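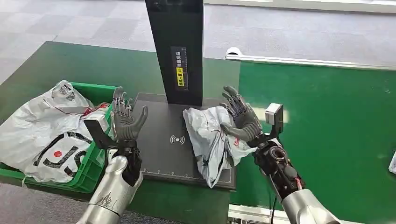 Clinden Prepares for Its Summer Lantern Walk

29th July

The Clinden Lantern Walk returns to the downtown district next month with a longer route, a later start and a new stop at Miltier Park. The Parks and Events Office answered questions this week from its director, who has overseen the walk for the past three seasons.

Asked what residents should expect, the director began with the route. "Last summer we ended at the library, and a good many families told us they were not ready to go home," the director said. "This year the walk continues across the footbridge and finishes in Miltier Park, where there will be music until closing."

The full distance is now 2 miles. A shorter loop will remain open for households with strollers or small children, and it rejoins the main route at the corner by the post office. Both are paved throughout. The footbridge has a slight grade on the park side.

Registration is free, but space in the opening procession is limited to 200 walkers. The director explained that the limit was set with the fire department after crowding at the first crossing. "People who miss out on the procession can still join behind it," the director said. "They will see the same lanterns. They will simply start a little later."

Lantern kits may be picked up at the Khondokar Building during office hours. Each household may take one kit. Candles and other open flames are not permitted anywhere on the route, and walkers who bring a lantern from home are asked to fit it with a battery light.

The window display contest is also back, sponsored this year by Skomach Hardware. Downtown businesses have until the end of the month to enter. Walkers will vote by paper ballot, with boxes at the library and at the park entrance. "We tried online voting and heard from shop owners in other states," the director said. "Paper has worked better for us."

On parking, the director asked for patience. Main Street will close to cars one hour before the procession, and the lot behind the Khondokar Building will be held for visitors with accessible permits. The high school lot is open to everyone else – the walk to the starting line takes 10 minutes.

In case of rain, the office will post a decision on the town website by noon on the day of the event. Registrations carry over to the rain date, and kits already picked up should be kept.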